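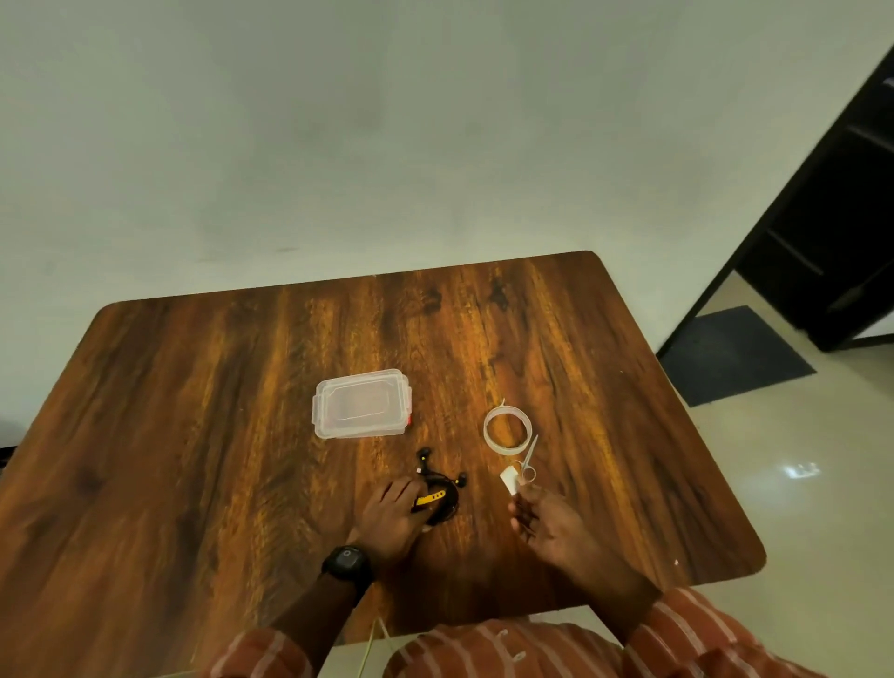
Hi Anneli,

Quick one from me on how the Stamari flat fit-out is going, now that we're well into the second half of the money. The short version is good – the kitchen end is nearly there, and the small stuff is slower than I'd hoped.

The dining table is in and I'm very pleased with it. It's the square one with the rounded corners and the dark streaky grain, and it's sitting at an angle with one corner up near the wall until we settle where the chairs go. It came through Quezada for $213, a bit under what we'd set aside, so I've moved the leftover to the kitchen line (I know you like to be told these things before the spreadsheet tells you!).

Walls next. The white behind the table still has smudges and a little dark scuff, and I'd love to get one more coat on before anyone moves in. Conall reckons a good wash would do it. Conall Mac an tSaoi has been right about most things in this flat, so we'll try the wash first and keep the paint for the hallway. The cream floor tiles have come up beautifully and I wouldn't touch them.

On to the drawers and cupboards. You asked us to stop buying storage and use what was donated, and we have. The clear snap-lock containers are the pick of the lot, because you can see what's in them without opening every lid. So far 47 household bits have been sorted and 42 of those have a home. The other five are the usual strays, mostly leads and chargers. Earphones and sticky tape are going in the top drawer near the door, and if you have a better idea I'm all ears.

Still to do:
Label the containers
Wash the wall
Decide on a bigger doormat or stay with the dark grey one
Get the second key cut in Clarnville

Stusonon have promised the curtains before the end of June. They promised that last time as well, so I've asked for it in writing and will forward it when it lands.

I don't need any extra funds this round. Could you let me know whether the paint receipts should go in with this report or wait for the final one?

Cheers, and talk soon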